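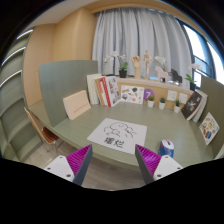

Tips > Workshop and Desk > Clearing a Small Desk

Kitchen | Laundry | Desk | Garage | Ask Us

Keeping a Small Desk Clear Enough to Use

A desk fills up from the back. First a few books go against the backboard, then a card or two gets propped next to them, then a drink lands on the open part and stays there. None of it is much trouble until you need to spread out a form or cut a piece of wrapping paper and there's no flat space left.

These tips are for a plain desk with a divider or a backboard and no drawers. Most of them take a few minutes.

Start with the front edge

Keep the front half of the desk for whatever you are working on and nothing else. If you like a printed sheet or a funny drawing lying where you can see it, that's fine, but slide it to the side when you start work, or tape it up. A single sheet lying flat is the first thing to get a wet ring on it.

Stickers and cartoon sheets can go under a clear desk pad. I-seul Seol wrote to us in April to say she uses a cut-down plastic report cover for this, taped along one side so she can swap what's under it. It cost her nothing and it wipes clean.

Books in a row

A short row of books stands up well in a back corner, where the divider or wall holds one end. Put the thickest book at the open end if you have no bookend. Thin books and magazines go between thicker ones, or they slump and curl. A magazine at the outside of the row will bow within a month or so, especially near a window.

Match the depth, too. Line up the spines with the front of the row and leave any gap at the back. It looks better and you can dust along the front in one pass.

Don't lean a heavy book or a box against a divider at an angle for long. The bottom edge creeps forward, and the cover of a book will warp. If something has to lean, put a strip of rubber shelf liner under the bottom edge. One roll of the Trolach liner does a whole house, and scraps are all you need here.

Cards and pictures

Cards can lean against a wood backboard, but they slide down every time the desk gets bumped. Two small dots of removable putty at the top corners will hold one. Press the putty on the card first, then on the wood. On bare or oiled wood, test a spot that won't show – putty can leave a greasy mark. Take it off by rolling it, not by pulling.

Drinks

Cans go to the right if you are right-handed, and well back from the edge. Use a coaster every time in summer. On a painted or coated desktop the water ring itself does no harm, but sugar dries sticky and picks up dust, and then it looks like a stain. Warm water and one drop of dish soap takes it off. Rinse the cloth and go over it again, or the soap leaves its own film.

For pen marks on a light-colored top, try the soap first. Then try rubbing alcohol on a cotton swab, and check it first on a spot at the back. Stop if any color comes off on the cotton. Baking soda paste works on some tops but will dull a glossy one. We don't use scouring powder on any desk.

The 15-minute clear

Do this every other week.

1. Take everything off, including the books. Put it on the floor or a bed.
2. Wipe the whole top, then dry it.
3. Run a dry paintbrush along the joint where the top meets the backboard. An old one-inch brush is fine.
4. Wipe the divider, both sides if you can reach.
5. Put back the books, then the cards, then stop.
6. Whatever is still on the floor needs another home. Give it one before you go to bed.

Step 6 is where most of us give up. A shoebox on a closet shelf will do. Write the date on the lid and look through it in two or three months.

Readers' notes

Ye-rin Do asks how to keep books from leaving colored marks on a pale desktop. Red and dark cloth covers are the worst for this. Set the row on a strip of plain white paper, folded twice so it doesn't show, and change it when you do your big clear.

A reader in Dekham saves the stiff backs of writing pads and puts them between magazines as supports. We tried it and they do stay up – trim the card a half inch shorter than the magazine.

Page updated 10/5/26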